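Pledthorpe Residents' Forum
Topic: Guest house licensing - consultation on room standards

Tivaseo
Posted January 22, 2023
Members are reminded that the consultation on short-stay rooms closes in May. The draft requires every let bedroom to have a bedside table, a reading light and a socket within reach of the bed. The annual fee for premises with more than four rooms would be set at 19 pounds per room.

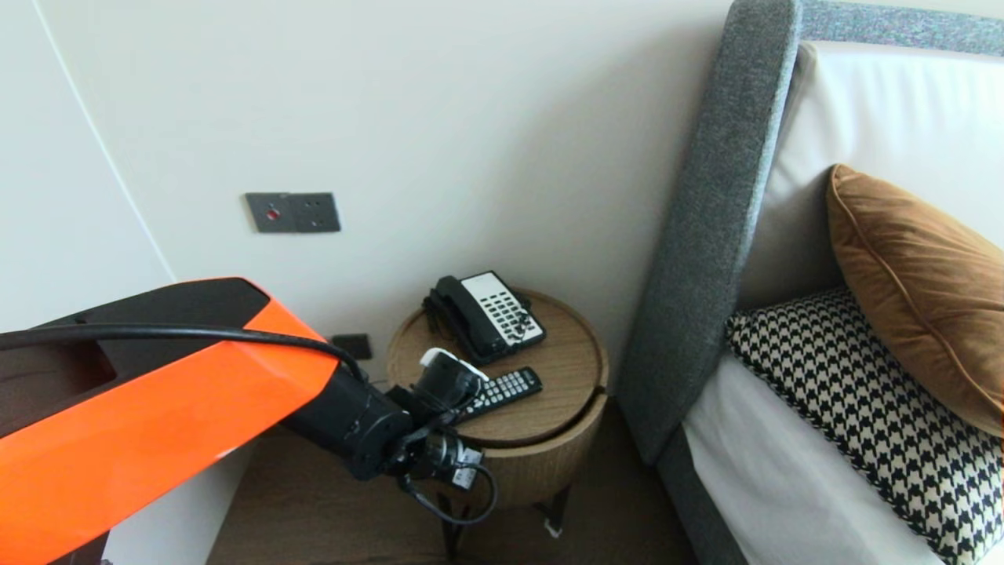 Pelupessy replied that the fee was acceptable but the furniture clause was not. A licence should deal with fire doors, water and refuse. Guests are able to judge a table for themselves.

Tivaseo
The clause was included after complaints were received about rooms let with a mattress and nothing else. It is a modest requirement.

Mitero
I must disagree with both members. The socket rule is the costly part. In older houses on the sea front, rewiring one floor was quoted to us at 4000 pounds, and the draft allows 30 days to comply.
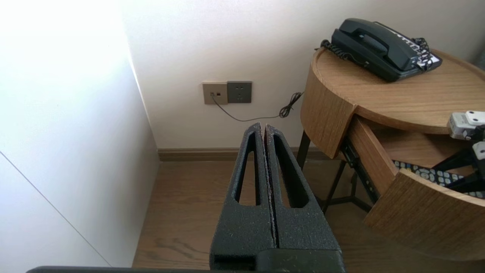
Wall plates in a bedroom

Pelupessy
That period is plainly too short. I would ask that existing premises be given until their next renewal.

Tivaseo
The point will be put forward. Written responses should state the address of the premises and the number of rooms let.

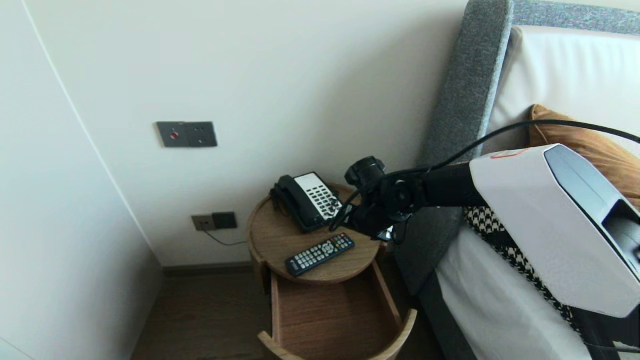 They should also say whether the owner lives on site - the draft treats the two cases differently, and several replies so far have left this out.

Mitero
Noted. Ours will be sent this week, with the quotation attached.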